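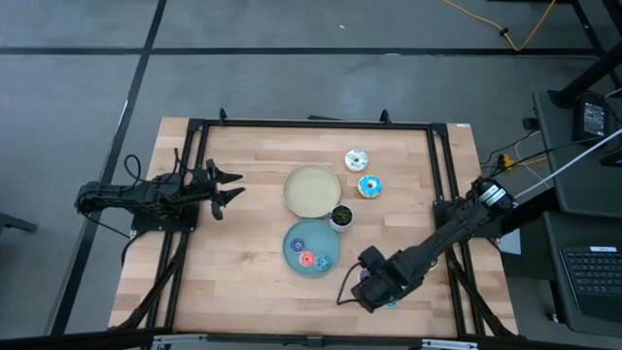 # Keeping a rushing chart from the stands

November 2022

A rushing chart is a written record of every running play in a match. You can keep one with a pencil and a clipboard. The method below is the one used for Telavard home games, and it works for school and club American football as well.

## What you need

- Two sheets of squared paper per team, one for each half
- Two pencils
- The team lists, with shirt numbers
- A seat near halfway, as high up as you can get

## Set up the sheet

Rule seven columns and head them: quarter, down, distance, ball on, runner, direction, gain. Leave a wide margin on the right for notes. Write the opponent and the venue at the top before kick-off.

## Record each run

1. Before the snap, fill in the down, the distance and the yard line.
2. Watch the ball, then write the runner's shirt number.
3. Mark the direction as L, M or R, always from the attack's point of view.
4. Wait for the referee to spot the ball. Work out the gain from the new yard line to the nearest whole yard.
5. Put losses in brackets.

A typical line from the Stania game reads: 2, 1st, 10, own 31, 18, R, 69. That was a touchdown, so TD went in the margin.

If a penalty wipes out the play, strike the line through once and write P beside it. Don't rub it out. If the penalty is added to the end of the run, the runner only gets the yards up to the spot of the foul or the end of the run, depending on the call. Check your league's scoring guide for this.

## Sacks and kneel-downs

Leagues differ. Brarau's league counts a sack as a loss against passing, while school scorers often take it off rushing. Decide before the season and write the rule on the back of the clipboard. Kneel-downs count as runs in both.

## Adding up

Total each runner at half-time and again at the end. The runners' totals must add up to the team total, unless a run was charged to the team, such as a bad snap nobody touched.

Divide yards by carries for the average. Lahtinen's 524 yards came from about 100 carries, so a little over five a run.

Copy the totals on to the season sheet the same evening. Keep the match sheets until the league has confirmed its figures, usually in February.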